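Ticket: Table top, surface haze and raised feel after cleaning
Product: Ovis table, light wood top
Status: Closed, customer to monitor
Opened by: Romana Tóth
Handled by: Kamil Čierny, Skollero furniture support

Reported problem

Customer has two Ovis tables in the same work room, bought together. One top feels rough when a hand is drawn across it toward the window side. Customer also reports a pale patch toward the middle that shows in daylight and is hard to find in the evening. The second table has neither symptom. Both are wiped down daily. No hot items placed on either, according to customer.

Customer asks whether the top is faulty and whether it can be sanded.

First reply, K. Čierny

Please do not sand yet. I need the following before we decide anything:

Which cleaner is used, and at what dilution.
Whether the roughness is along the grain or only across it.
Whether the pale patch moves when you change where you stand.

Customer reply

Cleaner is Drusine concentrate. The measuring cap was lost some time ago and it has been poured by eye into a bucket. Roughness is across the grain only. Along the grain it feels normal. The patch does move: from the door it sits nearer the wall, from the chair it sits nearer the middle.

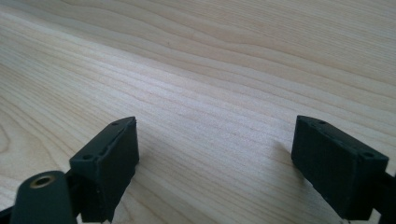

Dvořáček workshop, April 15, 2018

Notes after review. The grain on this top runs diagonally and turns into broad waves further up, with tighter arcs at lower left. Pinkish-beige streaks next to paler bands are natural variation in light wood and are not treated as a defect. The lighter area toward the center reads as sheen. A mark in the wood would stay in one place when the viewer moves, and the customer says this one does not.

Roughness cannot be judged from a picture. Across-grain only, with an unmeasured cleaner, points to residue drying on the surface. Raised grain is the other candidate and has to be ruled out by hand.

Steps sent to customer

1. Clear the whole top. Dust with a dry cotton cloth.
2. Wipe with plain lukewarm water, cloth wrung out hard, following the grain. Rinse the cloth and repeat.
3. Dry at once with a second cloth. Leave overnight.
4. Test by hand across the grain at the same spot.
5. If still rough, stop and report. Do not use a scouring pad or melamine sponge.

Result, R. Tóth

Steps 1 to 4 done on the rough table only. First rinse water came up cloudy. Top feels the same as the other one now except for a strip near the far edge, where there is still a slight drag. Sheen is still there but weaker. I can live with the sheen.

Follow-up, K. Čierny

Repeat steps 2 and 3 on the strip only. For routine cleaning change to plain water, with cleaner once a week at most. Replacement measuring cap sent, part no. 49, no charge. Sanding is not recommended. If it is ever done, nothing coarser than 200 grit, by hand, and the whole top must be refinished afterward.

Result, R. Tóth

Strip is smooth. Cap arrived. Please close.

Closed. Reopen under the same ticket if the drag returns before September.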